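[zirkar-users] Re: Liner bags and the transparency problem, again

Date: 2 February 2019
To: zirkar-users list
Subject: Re: Liner bags and the transparency problem, again

> We upgraded to the new Zirkar segmentation node and it now finds the
> can every time, which is progress. It also finds the bag in the can,
> the bag next to the can, and on one memorable run the reflection of a
> ceiling light, which it labeled "bag" with great confidence. Is there a
> recommended threshold for clear plastic, or should we just buy black
> liners like normal people?

Buy black liners. There, support ticket closed.

If you're still reading, you are stuck with clear ones, same as us. Some notes from the Telthorpe side, where we have been losing to a plastic bag since June.

First, leave the threshold alone. I swept it over 50 values and all I learned is that the slider works. Set it low and everything shiny is a bag. Set it high and the world contains no bags at all, and the planner reports a beautiful success rate on the zero tasks it attempts.

What did help was giving up on the bag as a thing with an outline. We fit the rim first. A rim is a circle, more or less, and even our lens can't bend it badly enough to hide that. Then we only ask about plastic in a band on either side of the rim. Lights on the floor tiles are outside the band, so they can be as bag-like as they please. The setting is rim_band in the Platemus config. It is in pixels, the docs say millimeters, and I have a patch for the docs that has been waiting for review longer than I care to say.

Second, check your tag tracking before you blame the segmentation. Of 289 clips we had written off as perception failures, 73 were nothing of the kind. The marker on the second gripper had turned away from the camera or gone behind an arm, the pose filter coasted, and the "missed" fold was scored against a hand position that was pure fiction. If you still run the Greenberg filter with stock settings, it will coast for 2 seconds without a word in the log. Turn on warn_on_coast. Your log will get ugly. It should be ugly.

Third, don't train on one container. Our first model had learned "clear bag on clear can" very nicely and went to pieces over steel, where the highlights on the metal and the highlights on the plastic look like close family. Mixing both into the training set cost us a bit on the can and bought a lot on the pot. I'd make that trade again.

Still open: the planner wants a grasp point on the edge of the liner, and a crumpled liner has either no edge or far too many. At the moment we take the highest point inside the band and hope. If anyone has a better idea, or even a more respectable name for this one, please post it.

The two cases we keep going back to:

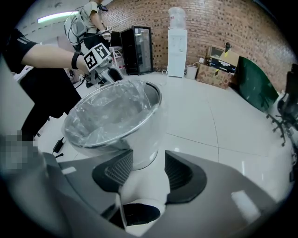
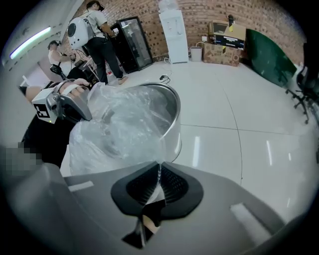
Clear liner over the metal rim of the transparent can (first), and clear plastic over one side of the steel pot (second).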